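Wrapping Paper Waste in Small Gift Shops
Student project report, Business and Environment course
Pichit Phromma and Chalerm Somboon
Submitted 18/07/2020

1. Background

Most gift shops in our town still wrap purchases by hand at the counter. The customer picks a paper, the clerk cuts a sheet off the roll or takes one from a stack, and whatever is trimmed off goes in the bin. We both worked at shops like this on weekends, and we noticed how full the bins got. Our teacher suggested we weigh the waste and find out where it came from.

Our question was: how much of the paper used for gift wrapping in a small shop is thrown away, and can a simple change at the counter lower that amount?

2. The shops

Two shops agreed to take part. Fina sells candles, soap and small kitchen items. Chantharasri is a family shop that sells tea, sweets and boxed sets for holidays. Fina uses rolls, and the clerk cuts each piece by eye. Chantharasri buys sheets in one size from a supplier and keeps them flat in a drawer. Both shops wrap for free.

We asked a third shop, Heltum, but the manager said the counter was too small to keep an extra bin behind it. We understood that and did not push.

3. Method

At each shop we put out a separate bin for wrapping paper only. Ribbon, tape and tissue went in the normal trash. The clerks wrote a mark on a tally sheet each time they wrapped something. At closing we weighed the bin on a kitchen scale and wrote down the number.

We kept this up until we had 200 wrapped items from each shop. Then we changed one thing. At the end of the counter we taped down a card with three outlines on it, for a small, medium and large box. The clerk set the item on the card first and then cut or chose the paper to match. At Chantharasri we also cut part of the sheet stock in half ahead of time so there was a smaller size to choose from. After that we collected another 200 items from each shop the same way.

We did not tell the clerks to hurry or slow down. We did not tell them what result we were hoping for, although they could probably guess.

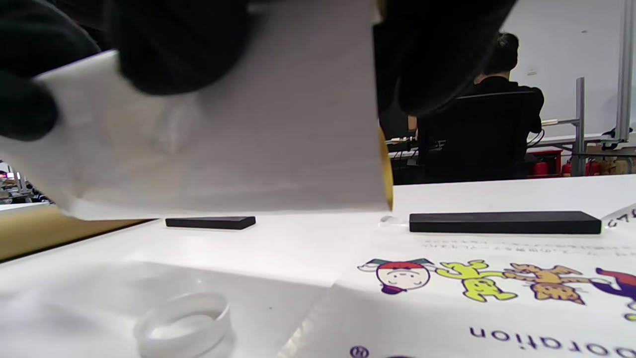 One problem came up early. Some customers asked for no wrapping, or for a bag, and at first the clerks were not sure if those counted. We decided they did not. We went back over the first tally sheets with the clerks and crossed out the ones they remembered. A few may still be in there.

4. Results

At Fina, the bin held 671 grams of paper in the first part of the project. In the second part it held almost half of that. Most of the savings came from small items. Before the card was there, a bar of soap often got the same length of paper as a candle set, and the ends were trimmed off after folding.

At Chantharasri the drop was smaller. Their boxes come in only a few sizes, and the full sheet already fits the larger ones well. The half sheets helped with the small tea tins. They did not help with round tins, which need more paper than the outline suggests. The clerks figured this out before we did and started using full sheets for them again.

We also looked through the bins to see what kind of waste it was. There were three main kinds:

Trimmed ends, mostly long thin strips
Whole pieces thrown out after a bad fold or a tear
Pieces the customer had changed their mind about

The card only affects the first kind. Torn pieces were more common with the thinner paper at Chantharasri, especially at the corners of boxes. The owner told us she had tried a heavier paper from a brand called Erkix, but it would not hold a crease, so she went back to the thin one.

5. What the clerks said

We asked the clerks at both shops a few short questions at the end. They said the card was easy to use and did not slow them down much. One clerk at Fina said she stopped looking at it after a while because she had learned the sizes. Another said it was in the way when someone bought a lot at once. She would have liked it under the glass, and we think she is right.

6. Limits of the project

Two shops is a small sample. The items sold in the second part were not the same as in the first part, and at Fina there were more small items toward the end, which could make the card look better than it is. Our kitchen scale is not very exact with light loads. On 20 of the tally sheets the closing time was left blank, but the marks were readable, so we kept them.

7. Next steps

Fina has kept the card. Chantharasri has asked the supplier whether smaller sheets can be ordered, and the price has not come back yet. We would like to repeat the count in September, before the holiday boxes arrive, and add a fourth outline for round items. We will also ask Heltum again, this time with a narrower bin.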